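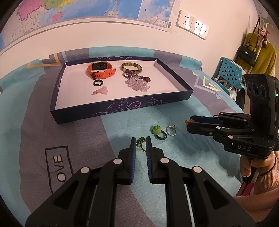 *On the sorting table: green beads, a carved flower ring and a tray of bracelets.*

# About Fleltura

We're a small jewellery repair and restringing studio, and we love the stuff people actually wear. Green beads from a grandmother's dresser, a thin little ring with a clear stone, the bangle that goes on every morning with the watch — that's our whole world, and we think it's a pretty wonderful one.

Fleltura began with Setsuko Kubo and a biscuit tin. Setsuko had been restringing necklaces for her neighbours for years, and the tin (full of spare clasps, crimps and odd beads) went everywhere with her. Reiko Katayama took one of her evening classes, came back for the next one, and then kept turning up until the two of them were sharing a bench. They rented our first room over the dry cleaner with enough space for 2 stools and a kettle. We've since moved downstairs and across the street, and the tin came too!

## What we do

Most of our work is beads. We restring necklaces and bracelets, knot between the beads if you'd like that, replace tired elastic and match missing pieces as closely as we can. We also untangle chains, fit new clasps and jump rings, and clean everyday rings and bangles. Fine chains are Aoi Hamada's favourite, the more hopeless the knot the better. She works on them with two pins and a drop of oil, usually with the cricket on.

We don't do stone setting or valuations. If your piece needs either, we'll give you the name of someone good and send you off with it in a proper pouch.

Last year 1,892 pieces came across our counter, and a fair share of them were things the owner had nearly thrown out. Please don't throw them out! Even a handful of loose beads in an envelope is a good start.

## The sorting table

Everything that comes in gets laid out on a patterned cloth before it goes anywhere near a bench. The cloth stops beads from rolling, and it's kinder to a soft stone than a bare tabletop. Rings and single pieces go down on the cloth where we can get a good look at them, and bracelets and bangles usually go in a shallow box tray. We're terribly fond of shallow boxes. If you have a nice sturdy one you were about to put in the recycling, we'll happily take it off your hands.

Sorting is also the most sociable part of the week. Rania Boutros runs our Thursday sorting mornings, when anyone can come in with a jumbled jewellery box and go through it with us over a cup of tea. You'll work out what's for wearing, what's for mending and what could be taken apart for its beads. People bring the lot: dress rings, school medals, single earrings, necklaces they haven't had on since somebody's wedding. It gets loud, and there's generally cake.

## Classes

Our beginners' class is called Sadon, after the street where Setsuko had her first bench. It runs for 90 minutes and you'll go home with a bracelet you strung yourself. We supply the thread, needles and beads, though you're very welcome to bring a broken piece of your own and work on that. Dušan Kneževič teaches the follow-on class in knotting. He's patient, he draws everything on the whiteboard first, and he has more than 2,000 beads at home sorted by colour in old spice jars. Ask him about the greens.

## Coming to see us

You don't need an appointment for repairs. Bring your piece in a zip bag or a small box, with any loose beads you've managed to rescue from under the couch, and we'll go over it with you at the table and write up a quote on the spot. Simple restringing is often ready the following week — knotted strands take longer, and July is always busy.

The door's on the laneway side, and the bell sticks a bit, so give it a good push.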